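Teaching a Gripper to Empty a Washing Machine: Final Project Report

Group 5, Applied Robotics module 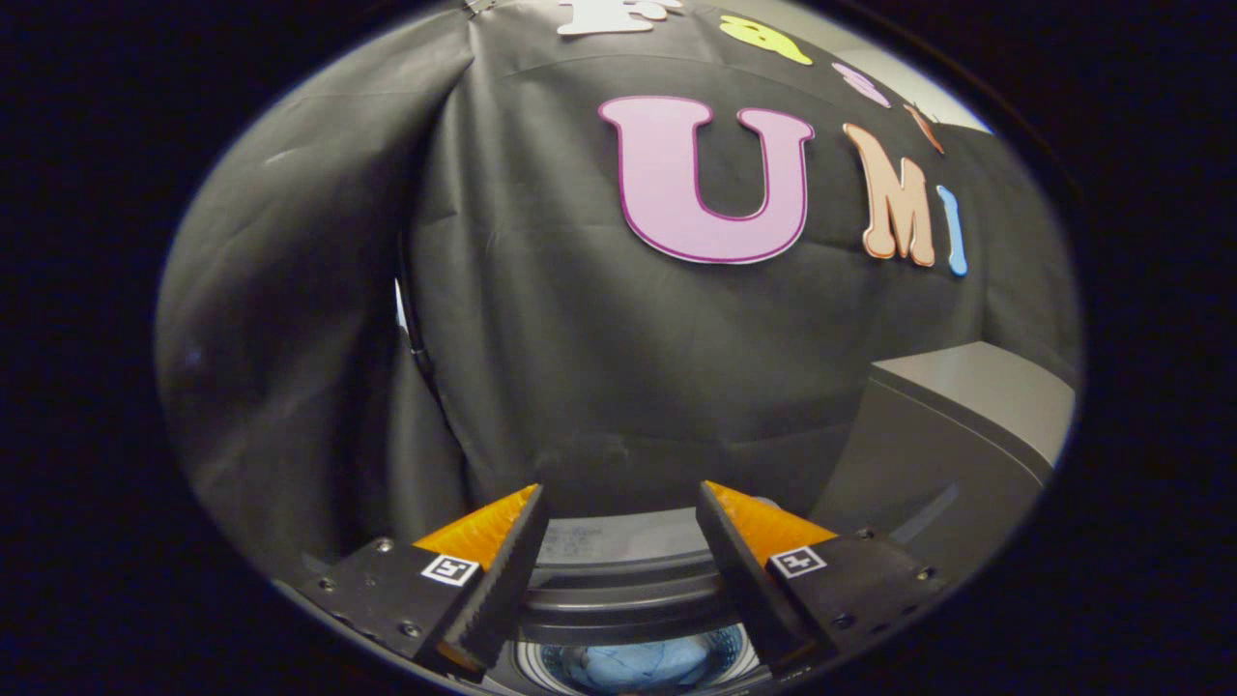
1. What we set out to do

Our brief was to choose a household job and teach it to a robot arm by demonstration, without writing the movements by hand. We chose unloading a front-opening washing machine. Clothes have no fixed shape, the opening is round and quite tight, and the last items tend to lie at the back of the drum.

We collected demonstrations in two ways. In the first, a person held a gripper tool and did the job directly. In the second, a person drove the arm from a desk with a pair of control sticks. We wanted to know which gave us more usable recordings in the same working time, and which gave the better result once the arm was running on its own.

2. Equipment

The hand-held tool has two fingers with orange ridged pads and a camera looking forward between them. Each finger carries a small square marker, and our software uses the two markers to work out how far open the gripper is. The camera has a very wide view, so the picture is a circle with black corners. We kept the full circle in the recordings and cropped it later.

The arm was the department's Medeiros bench arm, fitted with fingers of the same shape. Recordings were tracked and trimmed with Wilance, a small program written by an earlier project group. It matches visual features from one moment of video to the next to estimate how the tool moved.

All the work was done in the Hastley room in May, between other bookings. The washing machine was not plumbed in, so every item was dry.

3. The backdrop

The first batch of recordings tracked badly. With the tool pointed down at the drum, most of the view was plain grey wall and the smooth top of the machine, and Wilance had very little to hold on to. The estimated path drifted, and in the worst recordings it ended up well outside the room.

We hung black cloth behind the machine and fixed coloured foam letters to it. The letters differ in shape and colour, so they are hard to confuse with each other. They do not spell anything. The cloth hangs in folds and we left it like that, as pulling it flat made the clips slip.

One problem remained. If someone brushed against the cloth during a recording, the letters moved and the tracking went wrong. We moved the chair and kept people on the other side of the machine.

4. Recording the demonstrations

Each demonstration followed the same steps:

Put the items in the drum and turn it by hand.
Start with the tool held above the door opening, fingers open.
Move in, close on one item, lift it clear of the rubber rim.
Carry it to the basket on the floor and open the fingers.
Return to the start and stop the recording.

We picked up one item per recording. Early on we tried emptying the whole drum in a single take, but one fumble spoiled the lot and we could not easily cut out the bad part.

By hand we made 40 recordings in one afternoon session. By remote control, in a session of the same length, we made 13. The difference was mostly in the approach to the drum. With the tool in your hand you can feel the rim and steer off it. From the desk the operator had to stop, check both screens and correct, and often backed out completely and tried again.

5. Sorting the recordings

We watched every recording and threw out any where the tracking jumped or a finger marker was hidden for too long. Of the hand-held set we dropped 9. The usual cause was fabric covering a marker while the item was being lifted. None of the remote-control set was dropped for tracking, since the arm reports its own position and does not need the letters at all.

There was also a difference in style. The hand-held movements were quick and had small twists of the wrist in them, which the arm could not always copy. Two of us redid our recordings after seeing this, moving more slowly and keeping the wrist straighter. It felt unnatural at first.

6. Training and trials

We trained one model on each set using the Eken training scripts supplied with the module, with the settings left alone apart from the crop. The arm then tried to take single items out of the drum.

The model from the hand-held set reached into the drum more smoothly and would usually try again after missing. Its main fault was closing too early, so that the fingers gripped the rim. The model from the remote-control set hardly ever touched the rim, but it was slow, and it paused at the opening just as our operators had done. Both were poor with small items such as socks. Both did better with bulky ones that stood up towards the opening.

We did not run enough trials to put a fair success rate on either model, and we would treat the comparison as a first look only.

7. Problems and changes for next time

Lighting changed during the afternoon and the later recordings were darker inside the drum. A lamp fixed near the door would help.

The finger markers need to sit further back - at present any large item can cover them.

Practice mattered more than we had planned for. The first few recordings from each person were noticeably worse than the rest, and we should have treated them as warm-up and left them out.

We would also like to mix the two sets. The remote-control recordings show careful movement near the rim and the hand-held ones show recovery after a miss, and one model trained on both might pick up some of each. We ran out of booked time on the arm before we could try it.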